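Buy the Small Things First
By Thaís Dantas, 27 May 2023

Every October, the managers in our company in Nodthorpe prepare the list of equipment for the next year, and every time the robot is on the first line. The clips, cables, spare fingers and tables come at the end, under the word "other". In my opinion this order is wrong, and it costs us more than the robot itself.

Last year I was responsible for the budget of the laundry handling project, which we call Rinuvia. We compared the offers for 7 weeks. The supplier, Kabbaj, was patient with us and answered all questions about the arms. But we asked very little about the work that the arms must do. For the small items we kept 822 dollars, and this money was finished before the spring.

A person who plans such a purchase should spend one full day beside the people who do the job by hand. I did it too late, in our Hunville building. I learned there that a sock is a difficult object. It is soft, it folds under the finger, and it has to go to a clip that also moves when you touch it. 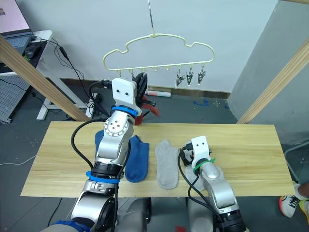
For this reason I now ask for two budgets. One is for the machine. The other is for the hours of the technician, for the parts that wear out, and for the simple household goods used in the tests. In our case the second budget should be over 219 dollars each week, and I do not accept a plan where it is zero.

Some colleagues say that this makes the project look expensive. I agree, it looks expensive. But the same money will be requested later anyway, in five small urgent orders, and each of them will need a signature and a week of waiting.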